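Visit Report: Shelf Handling Demonstration at the Griltemholm Open Day

Module: Introduction to Automation
Author: Wissam Najjar
Group members: Nathalie Sandhu, Maëlle Ouellet
Supervisor: Thérèse McKinnon
Submitted: 2022-11-13

1. Purpose of the visit

The module requires each group to attend one working demonstration of a robot outside the college and to report on the task, the equipment and the method of working. Our group chose the open day at Griltemholm, where the Penner project was showing a two-armed robot on a retail shelving task. The report covers the demonstration and the talk before it. It does not cover the welding cell in the next building, which another group has reported on.

2. Background to the project

Penner began in June with the aim of testing whether one general-purpose robot can tidy and restock the kind of shelf found in a small shop. The talk was given by Ghislain Zacharias, who is responsible for the test routines. According to him, most shelf work in shops is still done by hand because the goods change often and are seldom left where the plan says they should be. A fixed machine copes well with one product in one position. It copes badly with a can lying on its side behind a bottle.

The project therefore works with ordinary packaged goods. The target is 500 completed handling attempts per product type before any change is made to the grip settings. At the time of our visit 300 had been completed for the snack cans. The bottles had not been started as a separate series, although they are kept in the layout so that the robot has to work near them.

3. Layout and task

The working area is a dark grey shelving unit with a table next to it, on a carpeted floor. The robot works from the open side and can reach both the shelves and the tabletop. Goods are placed on the shelves either upright or lying down, and the layout is altered between series. An attempt consists of one item being taken hold of, moved and released in its new position.

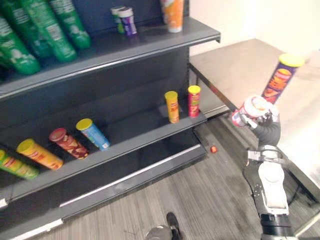 Figure 1. Purple Pringles can held in the gripper beside the shelving unit. Other cans lie on the middle shelf, with green bottles on the shelf above.

Cans were chosen as the first product type for practical reasons. They are light, they have a constant diameter, and the different colours allow a particular can to be named in the instructions. They also have two features that cause trouble. The body is smooth, so a weak grip slips, and it is made of card, so a strong grip dents it. Mr Zacharias said that the grip force was set by trial over the first 49 attempts and has been left alone since then.

The position of the grip along the can also matters. A grip near one end leaves most of the length free, which is useful when the can has to be stood upright, but any error in the wrist angle is then larger at the far end. A grip at the middle is steadier but brings the fingers closer to neighbouring goods. The project allows both and records which was used.

4. Recording of results

Each attempt is entered in a log under one of four headings: completed, completed with correction, dropped, or stopped by the operator. A corrected attempt is one in which the item was set down and taken up again before final release. Maëlle Ouellet asked whether corrected attempts count towards the total. They do, but they are reported separately -- a point we thought should have been clearer on the display board.

The log is checked at Fusmont, the partner site, by a person who was not present at the attempts. We were shown one page of it. The entries were short and used fixed wording, and we could follow them without help.

5. Handling on the table

The second part of the demonstration concerned the tabletop. Items on a flat, open surface are easier to reach than items on a shelf, but there is no back panel or lip to limit their movement if they are knocked.

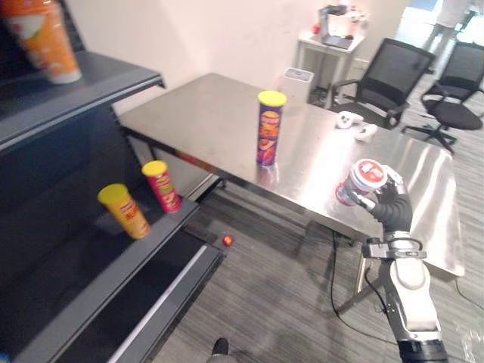

The project uses a cup as well as cans for this part of the work. A tapered or lidded item does not present the same width to the fingers at every height, and the grip must be chosen with this in mind. A polished metal surface adds a further difficulty, as reflections of the goods can be mistaken for the goods themselves by a vision system. Nathalie Sandhu asked how this was dealt with. The answer was that depth readings are compared with the colour picture, and that a matt covering had been considered but not adopted.

6. Remarks

The demonstration was well matched to the module. The following points were noted by the group.

The time taken per item was not given on the display board. We were told that speed is not being measured at this stage, but a figure would have allowed a comparison with manual work.

The talk and the display board used different names for the same shelf positions. We have used the names from the talk.

Visitors were admitted in groups of 6, which gave everyone a clear view and enough time for questions.

A second visit has been offered once the bottle series is under way. The group would like to accept, subject to the approval of Ms McKinnon, and would use it to compare the drop rate for bottles with that for cans.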